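Bin picking with the Skaltivex starter kit: is it worth it for a teaching lab?

Project report, Robotics Lab course, spring term
Rin Sasaki

1. What the project was

The lab was thinking of buying the Skaltivex bin picking kit for next year's class and wanted somebody to try it first. That was my project. The vendor, Karagiannis, let us have a trial license until the end of April. So the question was simple: can a student with no vision background get it picking parts out of a bin, and how much pain is it.

Short answer, mostly yes, with a lot of complaining in the middle.

I did not compare it with writing our own picking code from scratch. That was in the first proposal but got dropped, no time.

2. What you get

The kit is software plus a plug-in for the robot controller, plus a printed guide. No arm, no gripper, no bin. You bring those. The web page makes it sound like more than that, so read the parts list before ordering.

The software has two halves. One finds parts and suggests grasps, the other checks the grasp against a model of the bin and throws it out if the gripper would hit a wall. You draw the bin model yourself in a small editor. The editor is called Bamine and it's fine once you find out that the origin is at the bottom of the bin and not at the rim. The guide has this wrong on the page with the diagram and right in the appendix. Lost most of an afternoon on it.

License is 8 seats, more than we need.

3. Setup

Install went OK on the lab PC. The controller plug-in did not. It wanted an older version of the interface than the one we run, and support had to send a patched file. They answered fast, I'll give them that — next morning, with steps that worked.

Calibration next. You jog the arm to a set of poses and the software works out where everything is. The guide says to take 24 poses. I tried to get away with less and the result was bad, grasps all landing off to one side. Did it again properly and it was good. Just do what the guide says.

Then the bin. Its position matters a lot, becuase once it moves, the model is wrong and the collision check is checking against nothing. Clamp it. This should be in big letters in the guide and it's one line.

Bare metal is also a problem. Reflections inside the bin gave false edges, and the software would sometimes offer a grasp on a shiny patch of wall. There is a setting called "mask walls" that fixed most of this. Off by default, no idea why.

4. The picking task

Long blocks, red and green, dropped in at random. Goal was to pick one, lift it clear, put it down outside, go again until the bin was empty. Colors were only there for the second part of the task, where the program asks for one color and has to leave the other alone.

Long parts are harder than cubes. You want to grab near the middle but the middle is often under another block or too close to it for the fingers to fit. The software ranks grasps and by default likes the ones on top, even when that means grabbing a block right at the end. End grasps tilt. A block that tilts on the way up can swing into its neighbor and then the ranking is out of date.

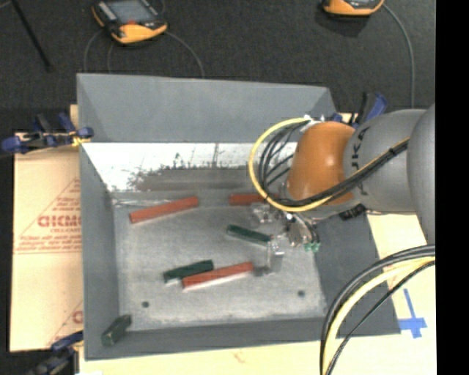
So I changed the ranking weights. There are 2 that matter, one for distance from the part center and one for finger clearance. Raised both. Fewer end grasps after that, and less pushing of other blocks. The cost is that it gives up sooner and asks for a rescan, so the whole run is slower. For a class I think slower is fine.

The corners are the weak point. A block leaning against two walls leaves very little room for the fingers, and the collision check (correctly) says no to nearly everything. The kit has a "nudge" move for this, where the gripper pushes the part toward the center and scans again. Nudge worked on some blocks and made others worse. I'd call it half finished. Support said it is being reworked, no date.

Color sorting was the easy part. You show it a few samples of each and give them a name. Dark green gave trouble in the evening with the overhead lights off, so keep the lights on.

5. Cables

Not really the kit's fault, but it belongs in here. The collision check knows about the arm and the gripper. It doesn't know about the hoses and cables hanging off the wrist. A pose can be legal in the software and still drag a loop across the bin wall. I limited the wrist rotation in the settings and tied things back as best I could. Anyone using the kit should plan for this before the first run, not after like me.

The Zokis add-on is supposed to let you draw a keep-out shape for cables. Costs extra, not in the trial, so not tested.

6. Would I buy it

For the class, yes, with conditions. Somebody has to do the install and calibration before students show up. The guide needs our own 2 page cheat sheet on top (draft is in the project folder, needs cleanup). Leave nudge turned off to begin with.

For a research project I'd say no. You can't get at the grasp scores except through the ranking weights, and the log files are hard to read.

7. Left to do

— try it with the lab's other gripper
— ask Karagiannis for a price without the extra seats
— redo the bin model with the real wall slope, mine has straight walls and that is a bit off near the top
— write up the lighting test, notes are on paper still

Settings file and calibration poses are in the project folder under "final_really". Please don't overwrite them, there is no other copy yet.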